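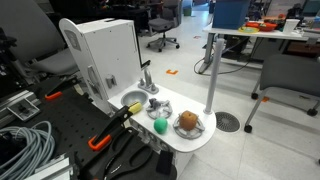 Play kitchen, sink and burner side, Thursday.

Went over the white play kitchen for the Puston order. Handle on the tall cabinet is tight. Wiped down the countertop and the gray basin with the mild soap, 30 ml in the small bucket.

Faucet: the left tap knob has a bit of play. Leave it for now, check again after the next 500 turns. Burner grates are fine. Stove knobs still need the lighter grease, the stuff from Clekano drags.

Food pieces out at the moment: the round brownish-orange fruit on the right burner and the green egg in front. The rest are in bin 2. Put these back with them when finished, they roll.

To do: order spare tap knobs from Suvgate, part 289. Ask if they come in the same gray.

Filed under: Bench Notes / Toys & Play Sets

Recent entries
Cabinet hinges, second try
Agbenyega shelf paint test
Bin labels for August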